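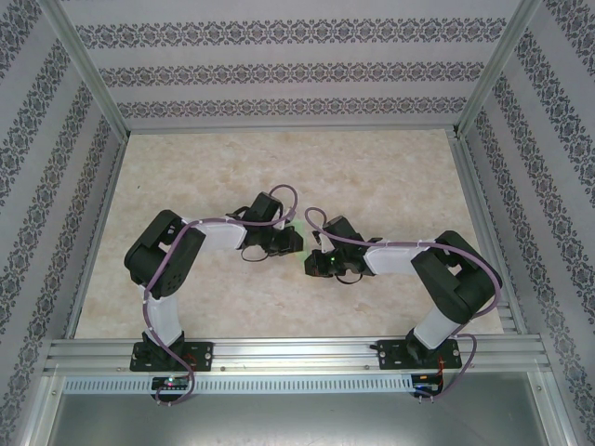 Figure 4. Both arms on the front rail, grippers facing over the work floor.

4. Mounting and Aligning the Arms

This section covers fitting the two arms to the front rail of the Narken bench cell, routing the cables and setting the facing position. Complete Section 3 (enclosure, corner posts and floor) first. Allow 2 hours for a first build.

4.1 Before you start

Disconnect the power supply at the wall. Both arms must be unpowered until step 9 of Section 4.2.

CAUTION: The arm joints have no brakes. An unpowered arm drops under its own weight when released. Support the forearm link with one hand whenever the base bolts are loose.

Check that the front rail is square to the side walls. If the rail is out of line, the grippers will not meet at the center and no offset in the Upadhyay control software will fully correct it.

4.2 Fitting the arms

1. Slide the T-nuts into the rail before fitting the mounting plates. They cannot be added from the front once a plate is in place.

2. Set the left mounting plate on the rail and start all bolts by hand. Do not tighten.

3. Repeat for the right plate. The plates should sit 200 mm apart, measured between their inner edges.

4. Lower the left arm onto its plate and fit the base screws. Turn the base by hand through its full travel. If it rubs on the plate, remove the arm and check for burrs.

5. Fit the right arm in the same way.

6. Tighten the plate bolts in a cross pattern, then check the spacing again.

7. Fold each arm so that the elbow joint is toward its own side wall and the forearm points inward over the floor.

8. Adjust the wrists until the two grippers face each other. Leave a narrow gap. The grippers must not touch in this position, open or closed.

9. Support both forearms, connect power and select HOLD in the software. Release the arms one at a time. Each should stay where it was placed, with a sag at the gripper of no more than 9 mm.

Note: If an arm sags further, recheck the base screws before changing any motor setting. On the Indcombe build, a loose base accounted for nearly all of the error first blamed on the elbow.

4.3 Cable routing

Switch off the power and support the arms again before routing cables.

1. Start at the wrist. Leave an open loop above it large enough for full wrist rotation.

2. Run the cable along the forearm, past the elbow joint and down toward the base. Fasten it with the small white clips supplied in bag 11.

3. Leave slack at the elbow. Fold and extend the arm by hand and confirm that no clip pulls.

4. Bring the cable down past the base plate, below the rail.

CAUTION: Do not let a cable hang into the gap between the grippers.

4.4 Saving the facing position

1. Restore power and select HOLD.

2. Select POSE, then SAVE AS REST. Both arms are stored together.

3. Run REST at the lowest speed setting with one hand on the power switch. Stop at once if either arm moves toward a wall.

Builds using the older Skidcombe plates sit lower on the rail. Repeat step 8 of Section 4.2 before saving.

Continue with Section 5, Gripper Calibration.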